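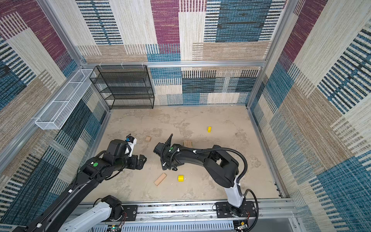 Patchwork is a way of making one large piece of cloth out of many smaller ones, or of making cloth that looks that way. People have done it for a very long time. It started as a way to save fabric, and it is still a good way to use up leftovers. Not every patchwork is made of tiny squares. The walls here are covered in big rectangular blocks of maroon, teal, beige and tan, and each block is filled with stripes. Look at which way the stripes go. Some run across and some run up and down, and that makes it easier to see where one block stops and the next one starts.

Where do stripes come from?

Most woven cloth is made from two sets of threads. The first set is stretched tight on a loom, which is a frame that holds the threads in place. These are called the warp. The second set goes over and under the warp from side to side. These are called the weft.

If the weaver uses warp threads of different colors, the stripes run along the length of the cloth. If the weaver changes the color of the weft, the stripes run across it. If both change, you get checks or plaid.

A stripe can be wide or as thin as one thread. When very thin stripes of two colors sit side by side, your eyes mix them together from far away. Black and white stripes can look gray from across a room. Walk closer and the gray turns back into black and white.

How do the pieces go together?

A person who makes patchwork from real pieces of cloth starts by cutting them to size. Each piece has to be a little bigger than the shape you will see at the end. The extra edge is called the seam allowance. It gets folded to the back and hidden.

Two pieces are laid with their good sides facing each other and sewn along one edge. Then they are opened out and pressed flat with an iron. After that another piece is added, and another, until there is a row. The rows are sewn together last.

Not all patchwork is sewn. Sometimes the pattern is printed or woven into one large cloth, so there are no seams at all. You can often tell by turning a corner over and looking at the back. Carpets can be made in a patchwork pattern too.

Choosing the colors

Jhosep Castaño teaches weaving at the Bedoya workshop in Loltasthorpe. He asks new students to begin with 3 colors: one dark, one light and one bright. The dark and light pieces go down first – most of the cloth will be those. The bright pieces go in last, with space between them.

The biggest cloth at the workshop has 1207 pieces in it. It took two summers to make, and the last row was sewn on in August. Some of the pieces came from old work shirts, and one still has a buttonhole.

Try it with paper

You will need plain paper, crayons, a ruler, scissors and a glue stick.

Cut out some rectangles. Make some of them long and thin and some of them wide. Draw stripes on each one with the ruler. You can use the same colors on every piece or change them.

Lay the rectangles on a big sheet of paper before you glue anything. Turn a few of them so that their stripes go the other way. Move them around until you like the pattern, then glue them down from one corner – it is hard to keep the rows straight if you start in the middle.

Words to know

Loom: a frame used for weaving.
Warp: the threads stretched tight on the loom.
Weft: the threads that go over and under the warp.
Seam: the line where two pieces of cloth are sewn together.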